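Posted in: Visits and open days

Re: Open day at Tirndale – worth the drive?

On March 23, 2018, the list owner forwarded this:

> Has anyone on the list been to see the Wijaya group at the Tirndale
> building? They have an open day coming up and I'm trying to decide
> if I should bring students. We went to the one at Wiltberg in January
> and spent most of it in a lecture room looking at slides. I'd like
> them to see people working with grippers, and to try one if that is
> allowed. Also, is there parking?

I went to their last one, so I can answer most of this.

Yes, bring them. There is a short talk at the start and after that you are in the lab. They had 4 stations when I was there and you could move between them as you liked. Two of the stations were arms running on their own, behind a rope. The other two were for the hand-held grippers, and visitors could use those. You squeeze the handle, the fingers close, and you do a small job at the table such as putting things into a cup or taking them out again. Each try is recorded. When I left, the counter on the wall screen said 891, which was everything collected since they set up the stations.

The objects are ordinary household things. I had expected blocks and cans. They had those too, but the staff said the awkward shapes teach them more, and I believe it after trying a few.
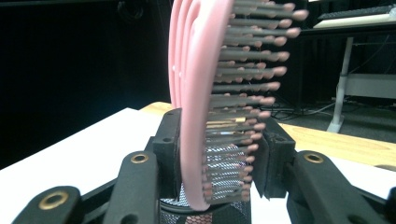

A hairbrush is harder than you would think. One side is smooth plastic and the other is all pins, so the two fingers are not pressing on the same kind of surface, and if you close on it at a slant it wants to turn. I dropped mine on the first try and got it on the second. A student next to me went in from straight above and had no trouble at all.

The arms behind the rope were slower than I hoped. One of them spent almost 5 minutes on a single towel. The person running it stopped it twice and explained what had gone wrong each time – my favorite part of the day, and something you won't get from slides.

Some practical points. The sign on the street still says Vulau, from the previous tenant, and we drove past it. Parking is behind the building and fills up early. The hand-held stations had a line by late morning, so I would go to those first and hear the talk later if they repeat it. They did not mind photos of the tables but asked us not to film the screens.

If your group is large, write to them ahead of time. They split ours in 2 and it worked fine.

I still have the handout with the station list and can scan it if you want it.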